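Pre-purchase checklist, single-arm cell, Lekimholm site
To be gone through before the November order is signed

1. Reach to the far edge of the work surface: OK in simulation. I would still love a little more margin, if the budget lets us.
2. Clearance between wrist and tallest item: please recheck with our own parts.
3. Red button reachable from the operator's side: open. Janevski quoted 38 for the extension bracket, and I do think it's worth having.
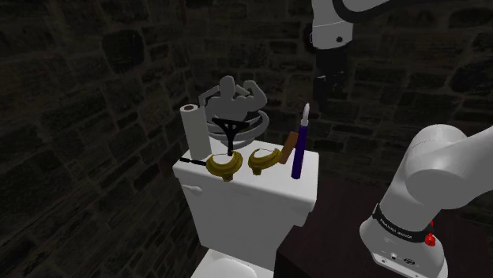
Simulated layout, gripper over the tank lid, red button at lower right.

4. Loose cords near the pick area: comment. A cord hanging past an edge can snag, so let's add 42 for clips and be done with it.
5. Spare gripper fingers: yes, 40 from Plestitz, and thank you all for being patient with me on this one!
6. Reserve: 500, held until items 2 and 3 are closed.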